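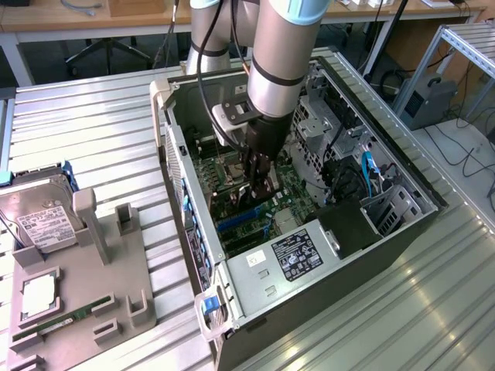

Gripper inside an open tower case, parts tray to the left with a drive, a CPU and a memory module in it.

5 min read

Junano: desktop disassembly episodes

Junano is a set of 837 teleoperated and policy-run episodes of a single robot arm working on desktop computers with the side panel off. It goes with our write-up on recovery behavior in part handling. Maintained by Tumelo Mathebula and Sebastian Lazăr. Last edited 7th July.

## What the data covers

Each episode is one part handled once. The arm either takes the part out of the case and puts it in the tray, or takes it from the tray and puts it back in the case. Three part types are included:

- hard disk drive, in its caddy
- memory module
- CPU

Cables are not handled by the arm. Where a cable would block a part, the operator moved it by hand before the episode started. Screws are not in scope either.

The tray has a fixed place for each part type. Its pose relative to the table was measured once per session and is stored in the session file. The tower pose was changed between episodes, by small shifts and rotations, with the case always on its side.

## Method in short

Most insertion failures in our earlier runs came from the policy pushing on after a bad first contact. We wanted to know if a short back-off, followed by a second try from a slightly different pose, could be learned from demonstrations without a separate failure detector.

We trained two versions of the same policy. The first, Iltia, saw only clean demonstrations. The second, Kitov, saw the same ones plus 100 recovery demonstrations, in which the operator started from a misaligned contact, backed off and finished the task. Network size, training steps and image preprocessing were the same for both.

## Results

Kitov did better on memory modules, where the usual fault is one end seating before the other. On the drive there was little difference. The caddy guides itself once it is in the bay, so most attempts succeed the first time with either policy.

CPU placement is still poor. Both policies often set the chip down with a small rotation, and the back-off motion does not fix this when the chip has already left the gripper. We do not consider the CPU numbers good enough to compare the two versions on.

Evaluation used 15 tower poses per part type, none of them in the training split. The per-pose results are in `eval/`, including the runs we stopped by hand.

## Files

- `episodes/` has one folder per episode, with video from the fixed camera, joint states and gripper width
- `sessions/` has tray pose, calibration and operator notes
- `splits/` has the train, validation and test lists
- `eval/` has outcomes for both policies

Outcome labels are `done`, `partial`, `dropped` and `stopped`. Use `partial` with care. It was applied to parts left in place but not fully seated, and the two labelers did not always agree on memory modules.

## Known problems

In 31 episodes the gripper width signal lags the video. They are listed in `splits/lag.txt` and left out of the default training list. The video itself is fine.

Sessions recorded in June before the tray was bolted down have a less reliable tray pose. Recompute it from the video if you need it.

The lighting hardly changes across the set. A policy trained only on this data should not be expected to work at another bench without more demonstrations.

The Castillo loader reads the folders as they are. Older loader versions skip `stopped` episodes without a warning, so check the episode count after loading.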